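# Kitchen sink notes — keep by the tap

Typing this fast before dinner. Mostly stainless sinks, mostly things I learned by doing them wrong first.

**Daily, 2 minutes**

- Rinse the basin top to bottom. Start at the back ledge, finish at the drain. Other way round and you just wash crumbs back down over the clean part.
- Squirt of dish soap, soft sponge, go WITH the brushed lines. You can feel them with a fingernail if you can't see them.
- Rinse again. Wipe the rim and the ledge with a dry cloth. Skip this and you get white rings by the weekend.
- Wring the cloth out, hang it up over something so air gets at both sides. Not balled up in the corner, it stinks by morning.

**Once a week**

- Baking soda, a good shake over a damp basin. Leave it while you do something else. Scrub, rinse.
- White vinegar on a paper towel, wrapped round the base of the faucet where the chalk builds up. 20 min is plenty. Rinse well after.
- Never vinegar and bleach together, never bleach left standing on steel. Pits it.
- Pull the strainer out and do the underside. Old toothbrush. Gross but quick.
- Overflow hole too if you have one — bottle brush, hot soapy water.

**Scratches**

Fine ones you live with. They blend in after a year or so and the whole thing goes an even dull gray. If one really bugs you, gray nylon pad, light hand, same direction as the grain. No steel wool, it leaves bits behind and the bits rust. I did a whole sink with steel wool once in the old place on Udum street and had orange freckles for a month.

**Soap**

Buy the big jug with a pump. Cheaper, and you can work it with the back of your wrist when your hands are greasy. One push is enough for a sink of dishes, two for a roasting pan. When the pump starts spitting air, take it off, add a splash of warm water, swirl, get another few days out of it. I thin ours for hand washing in a spare bottle — 300 ml soap into 600 ml water, tip it gently so it doesnt foam over. 900 ml total so check your bottle is big enough. Mine wasn't.

Lykkegaard make a plain spare pump that fits most wide necks. Lalwood one has a narrower thread, measure first.

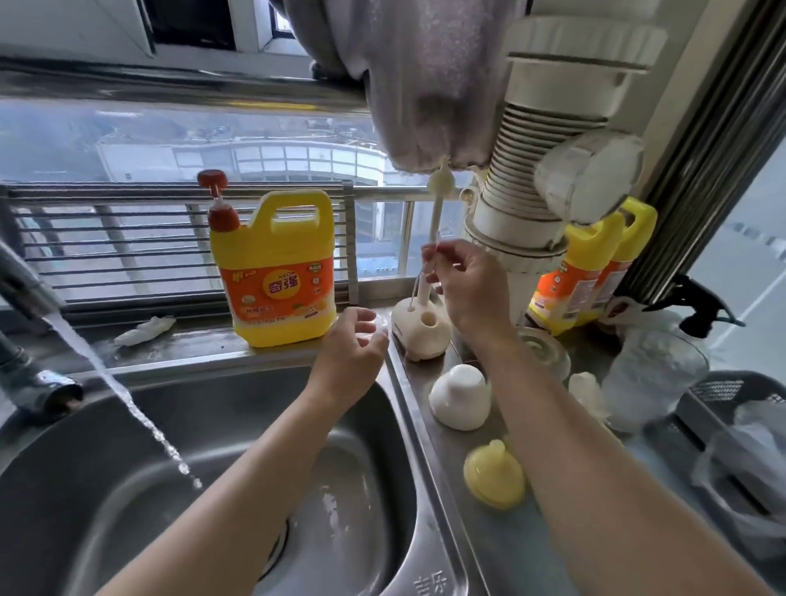
**Do I need to take everything off the back ledge each time I wipe it?**
Once a week is fine. Other days just lift whatever stands there, wipe under it, put it back. Soap drips set like glue if they sit longer than that.

**Brushes**

- Rinse under running water, flick it hard, stand it bristles up. Bristles down in a wet cup = slime.
- The holder needs washing more than the brush does. Hot water and soap, let it dry upside down overnight.
- Thin brushes are the ones for spouts, straws, lid grooves, teh rim of the strainer. Keep one only for that.
- Splayed bristles, out it goes. Or demote it to the garage.

**Slow drain**

Kettle of hot (not boiling if your pipes are plastic), squirt of soap, wait ten min, plunge. Still slow — bucket under the trap, unscrew by hand, clean it out. Put the washer back the same way round, take a pic with your phone before you start.

**Window behind the sink**

Splashes dry on the glass and you stop noticing. Damp microfiber then a dry one, early or late in the day. Full sun dries it in streaks. Sill first, glass second.

Got a tub of Skudine paste to try on the tea stains, will add to this list once I've used it.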